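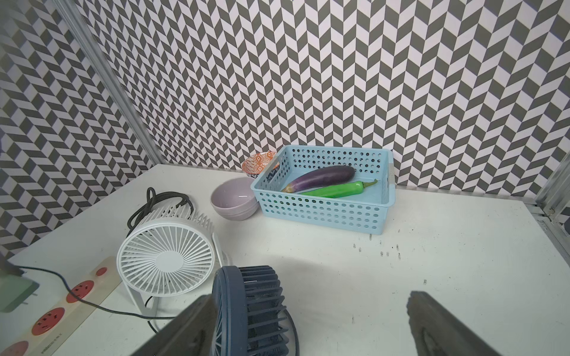

ok so the arm picked up a pepper this morning and I have been useless at my day job ever since. Build thread, because three of you asked and I can't keep answering the same thing in DMs

For anyone new: this is the arm I've been putting together in our shared workshop in Landalia since June. I call it Yeoman. It's a secondhand Drumik base and shoulder, my own forearm, and a gripper I have now printed so many times that I could draw it in my sleep

The goal is still very modest! Take a thing out of a basket, put it in a bowl, don't wreck the thing or the bowl. Kitchen stuff, ordinary sizes. I want it to cope with whatever was in the fridge

Right now that means an eggplant and a green chili sharing the light blue basket. They are a great pair for testing. The eggplant is long and shiny and heavy at one end, the chili is skinny and has that curly stem that the fingers love to grab by mistake

Fingers first, since that's what most of you asked about. Two of them, dark gray, padded on the inside with a textured surface. The smooth version was hopeless on eggplant skin. It would close, look very confident, lift an inch and then the eggplant just slid out sideways

The pads are glued on with contact cement. I tried double-sided tape for a week and they crept every time the motor worked hard. If you're copying this, go straight to the glue and save yourself the week

Wrist camera is a cheap little Tisero board on a bracket. It sits close enough that the fingers are always in view and one is always blurry, and I've stopped caring. The important part is seeing the gap between them

Walls! The enclosure is aluminum framing with panels, and the panels are covered in gray and white chevron paper. I picked it because it was on the clearance shelf and I liked it. Then I started tracking the camera position off it and it was weirdly ok?

It does have one problem. Chevrons repeat. So every now and then the tracker decides it is one zigzag over from where it really is and the whole arm plan shifts with it. I'm going to stick some odd-shaped markers on the back wall and see if that settles it

Somebody asked why I don't clear the table before a run. I did, for the first month! It worked beautifully and then I put one coffee mug down and everything fell apart. So now there's clutter on purpose - two fans, bowls, a power strip, cables, the lot

The stacked lavender bowls are the nastiest thing on there. Glossy, pale, on a white table, and they catch the light. The depth readings inside the top one are basically soup

The little orange bowl with the diamond pattern is the opposite, it gets found instantly every single time. Shame it's half hidden behind the basket, I need to move it forward before the next batch

And the white desk fan... all those thin ribs. The segmentation thinks it is a different object depending on the angle. I've just drawn a keep-out box over that side of the table for now and I feel no guilt

Numbers, since I know who I'm talking to. 400 attempts logged so far, 213 of them on the new pads. I'm not posting a success rate until I've fixed my logging script, which was counting "picked it up and dropped it straight back in the basket" as a win. Oops

Best streak is 36 clean picks in a row, chili only. Eggplant best streak is 3. Yes I know

Eggplant theory: I'm grabbing the middle of the outline, and that isn't where the weight is. Next thing to try is shifting the grasp toward the fat end and slowing the lift way down for the first couple of inches

Also going to try turning the basket. The handle slot is on the short end facing left, and I want to know if I'm getting lucky with that particular direction. I have a bad feeling I've been tuning for exactly one basket position

Cable update for the person who yelled at me last time: yes, I bought clips. No, they are not on yet. The black coil by the left wall is next on the list, I promise

Things I'd like help with if you've done this - depth on shiny bowls (spray? polarizer? just give up and use color?), and a finger pad material that wipes clean. Vegetable juice gets into the texture and I'm scrubbing it with a toothbrush

STL files for the fingers go up once I've fixed the screw holes, they're a hair too tight and I've been drilling them out by hand

Going back in after dinner to run the slower lift. Will add to this thread if the eggplant cooperates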